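Kotine is a nonprofit case-research office. It traces adoption and birth records for adults who were placed as infants through private clinics, and for the parents who placed them. The office opened in Tindham with one desk and a rented file room. It now holds 1,363 closed cases and employs four researchers.

Work is done on written request only. A request must come from the adopted person, a birth parent, or an attorney acting for either. Requests from other relatives are returned with a list of public registries. 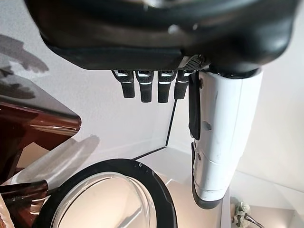
Each case starts with a record search, which covers birth registers, clinic admission books, and court placement orders. Papers are scanned at 75 percent of original size and indexed by date, clinic, and signing physician. Names are withheld from the index. The placement order is treated as the joint of the file, much as the bright stripe on each black robotic finger sits near its joint: the birth papers attach on one side and the adoption papers on the other. A file without an order stays open.

Annatjie Ntuli directs research and signs every final report. Thaís Siqueira handles intake, consent forms, and contact with courts. Where the records suggest that money changed hands for a child, the file is copied to the police and the requester is told in writing.

Fees are set by the page. The first 1,000 pages of any search are free. Contact between parties is arranged only after both have signed a consent form, and either may withdraw it at any time. The office closes to new requests each December while the index is checked.

Page last revised July 28, 2020.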